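How to Wash a Plush Toy Without Ruining It

Posted Saturday, January 11, 2025

Most advice on cleaning stuffed toys seems to have been written by people who never had to dry one. They tell you to put it in a pillowcase, run a cold cycle and enjoy the result. I tried that with a rabbit last June and ended up with something closer to a sock full of gravel. So here is the slower way, with the parts I don't trust marked as such.

Step 1. Read the tag

If it says surface wash only, believe it. I doubt most care labels, which tend to be overcautious, but this warning usually means there is glue, cardboard or a sound box somewhere inside. Squeeze the toy all over. Anything hard and square means no soaking.

Step 2. Check the seams

Pull gently on either side of each seam. If you see stitches spreading, sew them up first. A small hole before washing is a big one after, and wet stuffing is miserable to push back in. Look hardest where a limb joins the body.

Step 3. Choose your soap

You don't need a special plush shampoo. I bought the one from Kustberg and could not tell it apart from a mild dish soap. The label promises it is "fiber safe," whatever that means. Mix 2 teaspoons of dish soap into a bowl of lukewarm water and test it on a hidden spot. Wait 5 minutes, then press with a white cloth. If color comes off, stop. Reds and bright pinks are the ones I worry about.

Step 4. Clean the surface

Whisk the water until you get foam, and use the foam only. Work in small patches with a soft toothbrush, going with the pile. Velvety fabric marks easily if you scrub in circles — some people say the marks brush out later, and on mine they didn't.

Wipe off the soap with a damp cloth, rinsing it often. Leftover soap makes fabric stiff and picks up dirt again.
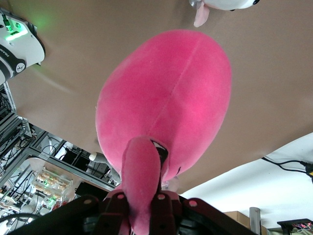 Pink plush with a lengthwise seam down the body.

Step 5. Dry it properly

Squeeze in a towel, don't wring. Then set the toy near a fan and turn it every few hours. The Jelmont drying rack with the mesh shelf is fine, but so is an upside-down colander. I'd skip the hair dryer, even on low. Synthetic pile can melt, and it doesn't give much warning.

Thick bodies dry last in the middle. If it feels cool when you press it, give it another night.

Step 6. Brush it out

Use a clean, dry toothbrush once the toy is fully dry. Brushing damp pile only gave me clumps.

What about freezing it to kill dust mites? It may help with the mites, but it won't remove what they leave behind, so you still have to clean the thing afterward.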